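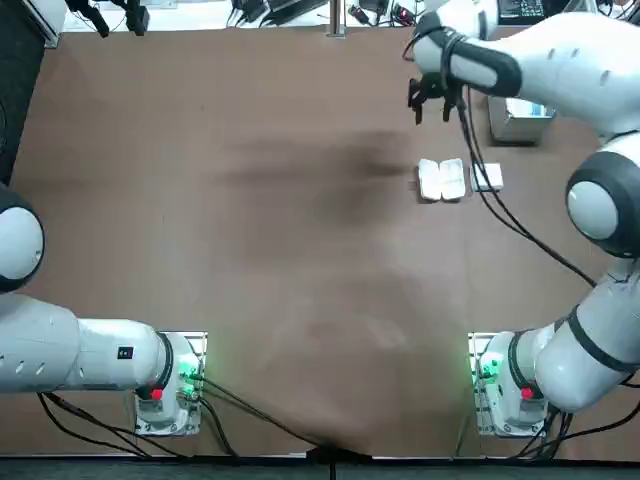
Elturstead Community Workshop
Minutes of the Furniture and Surfaces Meeting, January

The meeting opened at 2 p.m. in the Galbraith Room. The minutes of the previous meeting were agreed as a correct record.

1. Brown tabletop
The meeting considered the condition of the brown tabletop. A broad dark stain extends across the middle and centre-left of the board, with fainter cloudy marks towards the bottom centre. The cause has not been established. Members were divided as to whether the surface should be cleaned again or refinished – the matt finish was felt to show every mark.
Agreed: that a mild soap solution be tried first on a small area near one edge. No abrasive pads are to be used.

2. Quotation
A quotation of £143 had been received from Fenon for sanding and resealing. The price excludes collection. It was noted that Tiron had been asked for a comparable figure and had yet to reply.
Agreed: to defer a decision until the second quotation is received.

3. Use of tables
It was reported that mugs and glue pots were still being put down on bare boards in the Galbraith Room. The existing notice is to be reprinted in larger type. Users will be reminded that the last 15 minutes of each booking are for wiping down and putting away.

4. Storage
The purchase of felt pads and a replacement dust sheet was approved, up to a limit of £45.

5. Any other business
The window blind remains out of order and has been reported again.

The meeting closed at 3.15 p.m. The next meeting will be held in February.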